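Workshop notebook, Prurside
Monday, started 8:40

Nerys unlocked, I got the stove going. Keith and Eleri were in by nine, Trefor after lunch. Carrying on from last week's list: greywater bed, the tool library shelves, and what we're going to say at the Stasmont assembly about the land trust.

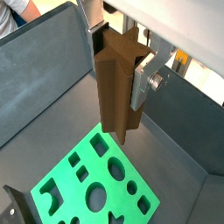 4 min read

Greywater first. The reed bed behind the wash house is taking water again, but slowly. Keith dug out the inlet end and found the gravel clogged with fine silt and a lot of grease from the kitchen line. The grease trap had not been emptied since the autumn gathering. We pulled 21 buckets of gravel, rinsed them on the mesh, and put them back with the coarse stuff at the bottom this time. The old drawing has it the other way round and I have corrected the copy pinned by the door.

Still to do: a second baffle in the trap. Eleri wants to make it from the leftover slate. I would use the plastic sheet, it cuts easier. We agreed to try slate and see if it seals.

Reeds on the north side look poor. Could be shade from the new shed, could be that the water never reaches them. Keith will run a bucket of dyed water through on a dry day and write the times in here.

Pritchard pump: runs, noisy. Bearing is going. Vittoria says she has a spare from the one they scrapped at Triderer and will bring it on her next trip. Until then run it for short spells only, and don't leave it on overnight. Somebody did leave it on overnight. The switch has tape on it now. 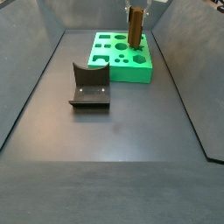 Tool library. We now have 169 items on the list, and the trouble is still returns, mostly small parts that come back in the wrong box or don't come back. Trefor wants a shadow board with painted outlines for everything. Eleri thinks painting outlines for every bit and socket will take all winter, and would cut recesses in a thick board for the small parts only, so that each one has its own hole. It's the same idea as the green block with the star-shaped hole and the fluted brown peg over it: you can tell where the piece goes without reading a label. I like that for visitors, half of whom don't read our labels anyway, and the labels are in three languages and falling off. Agreed to do recesses for the router bits, the sockets and the tap and die set, hooks for the rest. Eleri to make a test board for the sockets before we cut up good timber.

Borrowing rules stay as they are: write it in the book, two weeks, ask if you want longer. Nerys raised deposits again. Keith and I are against. The people who would be put off by a deposit are the ones we set the library up for. Trefor is undecided. Left for the house meeting.

Lunch was the bean soup. Bread oven needs its door rehung.

Afternoon, land trust. Nerys read out the draft for Stasmont. The main points as I wrote them down:

The land is held in common and can't be sold by whoever happens to be living here. Buildings can be used, altered and passed on, but the use goes back to the group if a place stands empty for a year. Anyone who works here for a full season has a voice in the assembly. No rent, but a monthly share toward the costs, set by what people can manage.

Vittoria has written to ask how we would handle someone who can't work, through illness or age. The draft doesn't say. It should. Nerys will add a paragraph and send it round before anybody prints it. 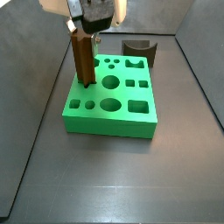 Trefor thinks the part about empty buildings is too strict, and gave the case of the couple who went away to look after a parent. We talked about it for a long time. My own view is that the year should stay and the assembly should be able to extend it, with the reason written down. Keith would sooner have no fixed time at all. Not settled. I have put both wordings in the draft in pencil.

Money: 3,121 in the common fund after the timber bill. The workshop gets 70 of that for screws, blades and glue until the next meeting. Blades first, the bandsaw one is finished.

Also:
Roof leak over the lathe is back. Bucket under it.
Someone from Stasmont wants to come and copy the reed bed plan. Give them the corrected one.
Chisels want sharpening, Eleri has the fine stone.
Ask Vittoria for the bearing size before she sets off.

Stopped at 5:30. Keith took the stove ash out to the compost.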